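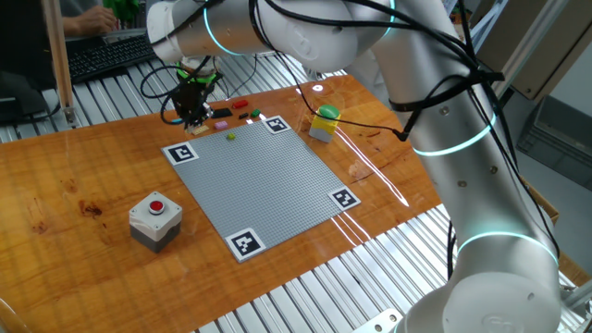
Cyan light rings on the arm joints, bright green ring at the gripper mount.

Lists > Halvorsen Manuals > Style and Terms > Re: color names for indicator lights

Date: May 5, 2023
Subject: Re: color names for indicator lights

Replying on-list, as the same question came up for the Adeck manual.

> The current term list allows six color names for indicator lights:
> red, amber, green, blue, white, and "other." I have a Pliltano
> front panel with a lamp that is neither green nor blue. The drawing
> calls it "aqua," the parts list calls it "cyan," and the translator
> has been given "light blue." Which one goes in the manual? Also,
> do we still write "amber" when the lens is plainly yellow?

Use "cyan." I would drop "aqua" and "turquoise" from the drawings too, but that is up to the people who own the drawings. "Light blue" is a problem in two ways. It reads as a brightness setting of the blue lamp, and in several target languages it has its own word that readers do not place near green at all.

On amber: keep it for lamps whose part specification says amber, and write "yellow" for everything else. The old rule merged the two to save a row in the table. That made sense when all the panels came from one supplier. On the Kotetti units there is a yellow lamp and an amber lamp on the same row, and the merged term makes the fault table unusable.

"Other" should go. I searched the source files for it and got 93 hits, most of them in tables where the reader is supposed to match a light to a state. A reader cannot match a light to "other."

Proposed wording for section 10 of the style guide:

 Name the color by hue only. Do not add "bright," "pale" or "deep"
 unless two lamps on the same panel differ only in that respect.

 Give the state after the color: "green, steady" or "green, slow
 flash." Do not use "lit" and "on" for the same thing in one manual.

 Never rely on color alone. Give the position or the printed label
 as well: "the cyan lamp marked LINK."

 For ring-shaped lights write "ring," not "halo" or "circle."

The third rule is the one that will cost time. Older manuals often have a bare "when the light turns green," and a reader with red-green color blindness gets nothing from it. The same goes for anyone working from a black and white printout. I suggest we fix these as files come up for revision and leave the rest alone.

There is a separate issue with flash rates. The Adeck source says "blinking," "flashing" and "pulsing" and the firmware notes define only two rates. My reading is that "pulsing" was meant for a lamp that fades up and down, but the writer of chapter 4 uses it for a plain slow flash. Until that is settled please do not run a global replace on any of the three words. Form 808 has a field for queries like this one and it goes to the right desk without passing through me.

Translation memory: changing "light blue" to "cyan" touches some 4000 segments, but almost all are exact repeats of table cells. They can be updated in one pass if the change is made before the October export — after that, each language has to be handled separately. The amber/yellow split cannot be automated. Each occurrence has to be checked against the part specification for that model.

Two things I have no answer for. The first is lamps that show more than one color from a single lens. The present guide says "multicolor," the Pliltano drawings say "tri-color," and one of those lamps has four states. The second is whether "off" needs its own row in every state table. I have been adding it for the power lamp only.

Comments on the section 10 wording to the list, please. Corrections to individual manuals go in the tracker.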